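# How Does Heat Get Around a House?

On a cold morning in April, one room in a house can feel warm while the next one feels chilly. The heat has to come from somewhere, and it has to travel to reach you. This page is about how it travels.

Heat always moves from warmer things to cooler things. If you hold an ice cube, heat leaves your hand and goes into the ice. Your hand feels cold because it is losing heat. Cold does not climb into your fingers. Heat goes out of them.

There are three ways heat can move. They have long names, but you already know all of them from home.

## 1. Conduction: heat that passes by touch

Everything is made of tiny particles, much too small to see. When something is hot, its particles jiggle fast. If it touches something cooler, the fast particles bump into the slow ones and make them jiggle too. That is conduction.

Metal is very good at conduction. A metal spoon left in hot soup gets hot all the way up the handle. Wood and plastic are poor at it, so many pan handles are made from them.

Floors show the difference well. Stand with one bare foot on a tile floor and one on a rug. The tile feels colder, even though both have been in the same room all night. Tile carries heat away from your foot faster.

## 2. Convection: heat that rides on moving air

When air gets warm, it spreads out and becomes lighter than the cool air nearby. The cool air sinks and pushes the warm air up. Near the ceiling the warm air slowly cools and comes down again. The air goes around and around the room in a loop called a convection current.

A radiator under a window does most of its work this way. It warms the air next to it, the air rises, and cooler air slides in along the floor to take its place. If you push a big sofa right up against a radiator, the loop has trouble getting started and the room takes longer to warm up.

Water does the same thing. In a pot on the stove, the hot water at the bottom rises and the cooler water at the top sinks.

## 3. Radiation: heat that travels in straight lines

You can feel the sun on your face even when the air is cold. The sun's heat crosses empty space to reach you, with no air to carry it. This is called radiation.

The glowing bars of an electric heater work like this too. So do the hot wires in a toaster. They send out heat in straight lines, and the side of the bread facing them turns brown.
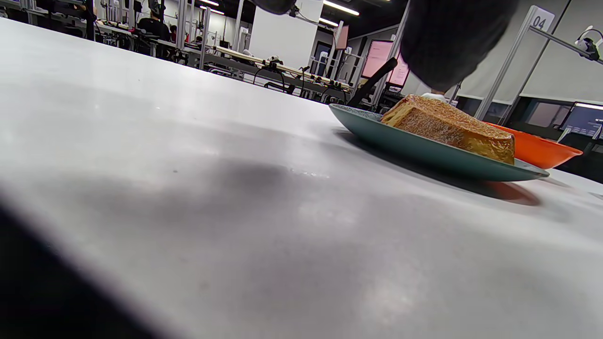 *Toasted bread on a blue-green plate.*

Because this kind of heat goes in straight lines, it can be blocked. If someone walks between you and a campfire, your face feels cooler right away.

## Try it: the spoon test

Ask an adult to help, because this uses hot water from the faucet. You need a mug, a metal spoon, a wooden spoon, a plastic spoon, and a little cold butter.

1. Stick a small dab of butter near the top of each spoon handle. Make the dabs the same size.
2. Have the adult fill the mug halfway with hot water.
3. Stand the spoons in the mug with the butter above the water.
4. Wait 5 minutes, then look at the butter.
5. Write down which dab is softest.

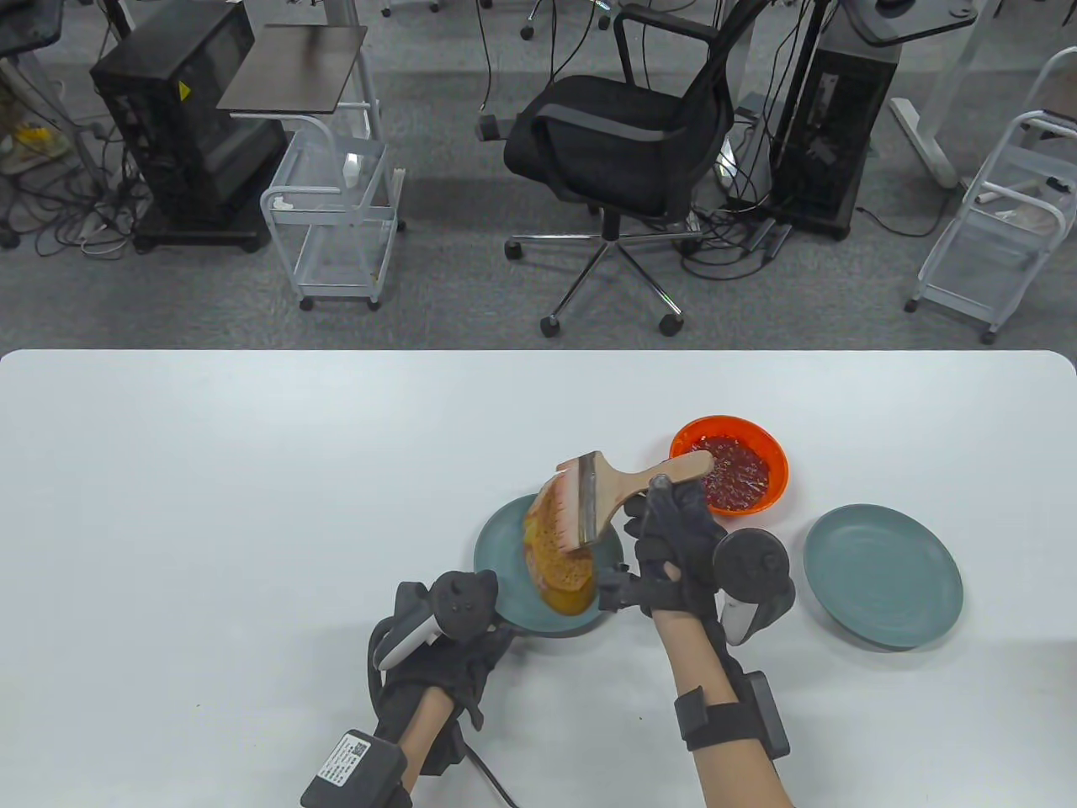

## Keeping the heat in

A house loses heat through its walls, roof, windows, and doors. Materials that slow heat down are called insulation. Most insulation works by trapping air in lots of little pockets. Air that can't move around is bad at carrying heat. A thick sweater keeps you warm in the same way.

Many windows have 2 sheets of glass with a gap between them. The gap slows the heat on its way out.

You can look for drafts at home. Hold a strip of tissue paper near the edge of a closed door or window. If the strip flutters, air is getting through. Stay away from heaters and stoves when you do this, as tissue paper burns easily.

## Words to know

**Conduction:** heat moving by touch

**Convection:** heat carried by moving air or water

**Radiation:** heat traveling in straight lines, even through empty space

**Insulation:** material that slows heat down

*Written by Angharad Prothero. Spoon test by Kwabena Quartey.*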